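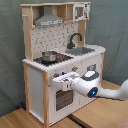 La pinza junto a los mandos del frontal de la cocina.

Puesta a punto de la célula Cocina, Wulten
2 de marzo de 2020

Galería del repaso de la célula de manipulación. Nurhan Sönmez llevó la parte mecánica y Nikola Milošević, los programas. El brazo acumulaba 2454 ciclos desde la revisión de octubre. Se comprobó el apriete de la muñeca y del soporte de la cámara, se limpiaron los dedos y se volvieron a grabar los puntos de aproximación a los mandos. De los 19 puntos del programa hubo que corregir 9.

Los mandos se trabajan a velocidad reducida. Si se mueve la cocina, hay que repetir la referencia antes de lanzar ningún programa, también los de la olla y el grifo.
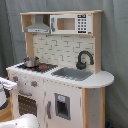 Encimera con la olla sobre la placa; delante, en primer término, la pinza.

El procedimiento de referencia está en la carpeta Drornemano, hoja 95. Los repuestos de los dedos se piden a Hudec.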